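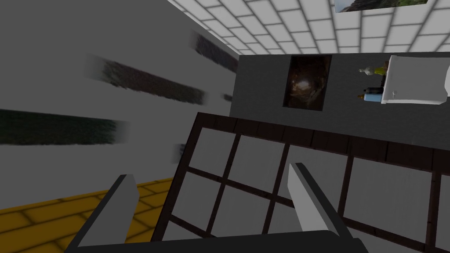 ## Cajón de cocina que se queda abierto dos dedos

Publicado por **Araceli Olmedo** en Cocinas y muebles

Hola. Tengo una cocina de la serie Plillow, comprada de segunda mano con el piso, y el cajón ancho que va debajo de la encimera no cierra bien. Entra suave casi hasta el final y ahí se para. Si empujo con fuerza cierra, pero a los pocos minutos lo encuentro otra vez abierto.

Lo que he hecho hasta ahora:

- Vaciarlo entero. Sigue igual.
- Pasar el aspirador por las guías y limpiarlas con un trapo.
- Apretar los tornillos que se ven por dentro. Dos estaban flojos.

Las guías son metálicas, de las que llevan rodillo, y van atornilladas a los costados. En una de ellas se lee 737, no sé si es el modelo. He llamado a Trekeck, que es donde los antiguos dueños compraron los muebles, y me dicen que esa referencia ya no la tienen y que la sustituta es la 944. ¿Sirve una por otra? ¿O se puede arreglar sin cambiar nada?
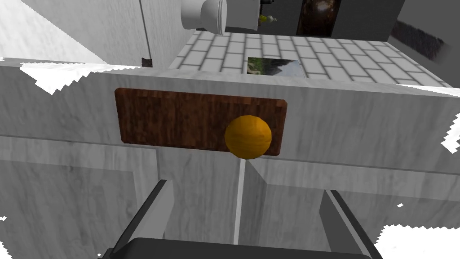 *Frente de cajón con acabado tipo mármol y panel de madera oscura, con puertas debajo.*

Me interesa sobre todo no tener que hacer agujeros nuevos en el frente, porque no encuentro repuesto con ese veteado.

---

**Lerato Fourie**

Antes de comprar nada, saca el cajón y mira la parte trasera del mueble. A mí me pasó con uno parecido y era la goma del tope, que se había despegado y estaba metida al fondo de la guía.

Si no hay nada atascado, mide la distancia entre las dos guías delante y detrás. Tiene que ser la misma. Con 3 milímetros de diferencia el rodillo ya roza y el cajón vuelve hacia fuera. Se corrige así:

1. Afloja los tornillos traseros de la guía del lado que roza, sin quitarlos.
2. Mete una arandela fina o un trozo de cartón duro entre la guía y el costado si sobra hueco. Si falta, busca qué está empujando la guía hacia dentro.
3. Aprieta, coloca el cajón vacío y prueba varias veces.

Comprueba también que las dos guías estén a la misma altura. Suelen tener agujeros alargados para eso.

Sobre la 944 no te puedo decir, no la conozco. Compara el largo y la separación de los agujeros con la tuya antes de pagarla. El frente no hace falta tocarlo, las guías van a los lados - los tornillos del frente son otra cosa.

---

**Potgieter**

Cambia las guías y ya está, no merece la pena andar con arandelas. En Trurkirmont las puse con freno y muy bien.

---

**Araceli Olmedo**

Gracias a los dos. Lo he sacado esta tarde y detrás hay 2 milímetros menos que delante. Goma suelta no hay. Mañana pruebo a aflojar la de la izquierda, que es la que tiene el canto rozado, y si no mejora mido los agujeros y pregunto otra vez por la 944.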